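Section 4: Bringing the Grorkura station into your daily shift

Read this section after the arm is mounted and the safety check in Section 3 is signed off. It is written for the people who will work next to the station every day, and you don't need any programming background to follow it.

The Wallwood returns room was our first full site, and the biggest change there was in how the bench day feels. Before the station, whoever was on returns picked up every item, turned it over, set it down and logged it, all shift long. Now the arm does most of the lifting and placing, and the person on shift gets to do the part that needs a brain: deciding what is worth repairing, spotting odd damage, calling the customer. People who used to trade away their returns shifts have started asking for them, and we love that!

4.1 Before you start

1. Clear the work surface. Coffee, phones and paperwork go on the side table.
2. Brush the surface covering and pick off any lint.
3. Check that the stop button is released and within reach of your usual hand.
4. Log in to Fornumeo with your own name, even if the last person is still logged in. The handover notes depend on it.

Note: If two of you share the station, agree out loud who is the operator. The operator starts and stops the arm. The other person can load and unload, but only while the arm is parked.

4.2 Teaching a new item

This is the fun part, and anyone on the team can do it. Dzintra Raudsepp had never touched a robot before the Quiambao pilot, and she taught more items there than the rest of us put together.

1. Place the item in the middle of the work surface, the way it normally comes out of its box.
2. Choose Teach, then New Item, and type the name your team uses for it. "Small scanner" is better than a part number if that's what people say at the bench.
3. Guide the arm by hand until the fingers are on either side of the item. Go slowly for the last inch.
4. Tap Close. Stop as soon as both fingers touch.
5. Tap Lift Test. If the item tilts or slides, tap Open, move your grip point closer to its middle and try again.
6. Turn the item to a new angle and repeat steps 3 to 5. Five angles is a good start, and ten is better for anything with a slick body.
7. Save.

Caution: Flat items need less force than you'd think. Start at the lowest setting and go up one step at a time. A panel held too tightly can bow, and it may spring out when the fingers open.

Caution: Keep your own fingers out of the space between the gripper fingers, including while you are guiding the arm by hand.

Note: Loose cables near the gripper should be clipped back before a long run. Look at them again when you swap operators.

4.3 Sharing the work

The arm handled 1694 items in its first month at Wallwood, and 817 of those were taught by bench staff without any help from us. The rest came from the starter library. Please don't set a target from these numbers. Your mix of items will be different, and the first few weeks should be for getting comfortable.

Talk through the following with your team before the first live shift:

- Who teaches new items, and when. Give it real time on the schedule.
- Who may pause the arm. (Everyone may. Say it anyway.)
- What happens to the hours freed up. At Wallwood they went to repairs and phone calls, and that was settled with the staff before the arm was switched on.

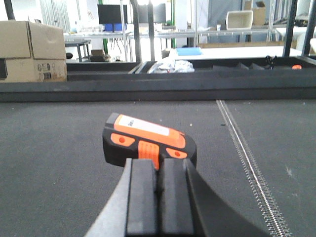
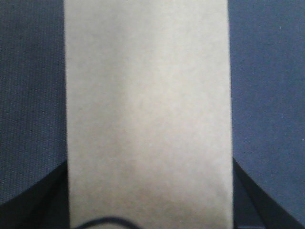
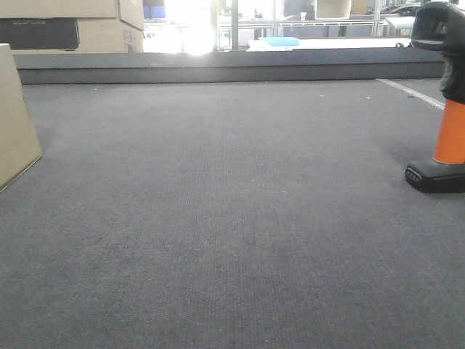
Maxine Kingi

4.4 End of shift

1. Finish or cancel the current item. Don't leave anything in the gripper overnight.
2. Park the arm and press the stop button.
3. Wipe the inner faces of both fingers with a dry cloth.
4. Write one or two lines in the Fornumeo handover box. "Scanner slipped twice on its side, retaught" is perfect.
5. Log out.

Note: The handover box holds 1000 characters. If you need more than that, call the person on the next shift.

Section 5 covers replacing the finger pads. The pad order form changes in December, so check that you have the new one.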